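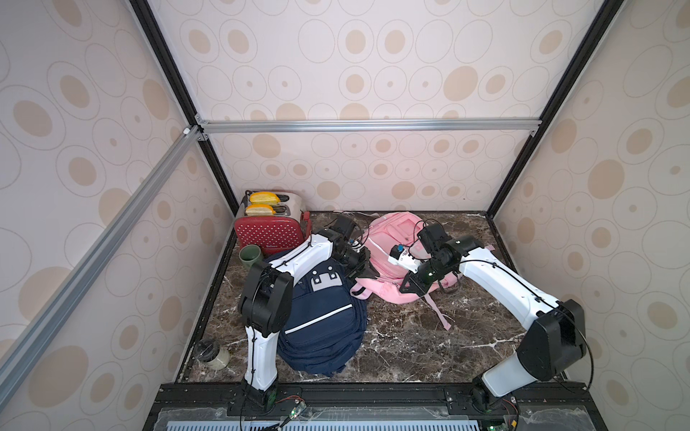 Notebook, February, started a bit after 2 in the afternoon

Planner first, because that's what ate my morning. The bimanual motion planner (we're all calling it Eslow now, Riku's name, it stuck) keeps one shared collision model for both arms and is supposed to reserve a chunk of space for whichever arm asks first. What it was doing instead was reserving the whole swept volume of a trajectory up front and holding it until the trajectory finished. With the navy bag and the pink bag lying side by side the way they are, the left gripper only has to be somewhere over the space between them and the right arm's route to the pink one is blocked for the entire move. So the right arm sits there with a perfectly good plan and no permission to run it. I'd been blaming the inverse kinematics for two days!

Changed the reservation to release in slices as the arm clears them. Slices are by time, not by distance - Tomomi wanted distance, and she may be right, but the time version was 9 lines and I could have it in before lunch. The lookahead is in the config as reserve_ahead_s. Please don't set it to zero, I tried it, and the planner thinks it has the whole booth to itself.

Ran the replay set against the new build. 487 logged requests from the Sudach recordings, all offline, no hardware. Old build had 29 that timed out waiting for the other arm. New build has two. Both of those are the same shape: each arm wants to end up in a slice the other one is leaving, and they both wait politely forever. Classic. I put in a tie-break where the arm with the shorter remaining path goes first, and that clears one of them. The other has equal path lengths to within rounding (of course it does), so it needs a proper rule. Leaving it open. Mio, if you feel like it, the request is tagged "polite" in the replay folder.

Also found while I was in there: the collision padding was being applied twice on the grippers, once in the robot description and once in the planner. I have no idea how long that's been there. Took out the planner one. Everything near the bags got noticeably less timid in the replay, and I want to look at the clearances properly before anybody gets excited. 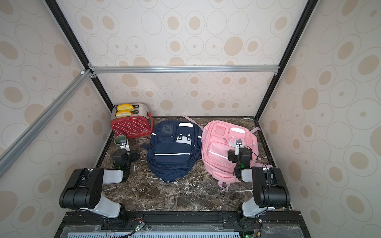
Perception, second half of the afternoon. The segmenter has been merging touching objects again, and I finally sat down with the masks and went through them one at a time. I was sure color would be enough. Navy against pink, how hard can it be? But the fabric isn't where it goes wrong. Both bags have the same rounded reflective patch and a reflective stripe across the front pocket, and with the two of them touching, the model gets very confident that pale things belong together. It'll happily grow one mask from the patch on one bag into the patch on the other. Then the pale pink strap running behind the pair gets pulled in too, and at that point the grasp proposer thinks it has one very wide bag.

Things I tried, in order:

Raising the boundary weight. Helped at the seam, broke up the stripes into their own little objects. Reverted.

Masking out saturated pixels before clustering. Better than I expected, but it also eats bits of the bread in the toaster, so no.

Running the two wrist views separately and only merging masks when both agree. This is the one I'm keeping for now. It's slower, and when one view is mostly gripper it has nothing useful to say, so I let it abstain. Akihiko wrote the original merge code and I'd like him to look over the abstain part before it goes anywhere near main.

Straps are still a mess. The proposer treats a strap as a thin piece of bag, and every so often its top suggestion is to grab the very end of one. For the moment I'm scoring down anything long and skinny. It's a hack and the comment in the code says so. Yoshinori thinks straps ought to be their own class with their own grasp rules, and I agree with him, I just don't want to relabel the Nagano set by myself. We should split it.

Tooling note before I forget: the log viewer now draws the reserved slices on top of the masks, left arm in orange, right arm in teal. Turn it on with the "slices" checkbox. It lags if you scrub fast - let go of the slider and it catches up. Riku, your timestamps bug is fixed, the viewer was reading the wrist streams with the fixed camera's clock offset.

Still to do:

Tie-break rule for equal paths
Clearance check with the padding change, slow speed first
Ask Tomomi about slicing by distance
Abstain threshold, currently a number I made up
Send the new build over to the Sultstead people once Akihiko has signed off

Branch is reserve-slices, pushed at 6:40. The viewer change is on its own branch so it can go in separately.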